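Como acompanhar fofoca de famoso sem cair em boato

Eu leio notícia de celebridade todo santo dia, e já passei vergonha espalhando uma separação que nunca existiu. Depois dessa, criei uma rotininha bem simples e resolvi dividir com vocês!

1. Ache a fonte original
Quase todo site copia de outro site. Vá clicando nos links até chegar em quem publicou primeiro. Na briga do casal Bahrami (lembram?), eu abri 31 matérias e todas saíam do mesmo post de um perfil de fã.

2. Repare nos verbos
"Teria agredido", "estaria grávida", "supostamente" -- isso quer dizer que o site não confirmou nada. Quando for contar no grupo da família, conte com o "teria" junto, por favor.

3. Separe prisão, acusação e condenação
São três momentos diferentes! A cantora Ginette McIntyre foi levada para depor em março, saiu no mesmo dia e até hoje tem gente chamando a coitada de condenada.

4. Espere a assessoria
Eu dou 2 dias. Se nem o artista nem a equipe falaram, deixo quieto e vou cuidar da vida.
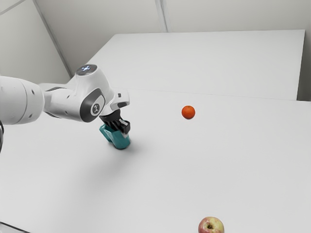 5. Desconfie do print
Print de conversa se monta em um minuto. O do rapper Koson teve 3.754 compartilhamentos e o horário das mensagens nem batia com o fuso da cidade dele -- fui conferir, claro, sou dessas.

Me contem nos comentários qual foi o boato que enganou vocês!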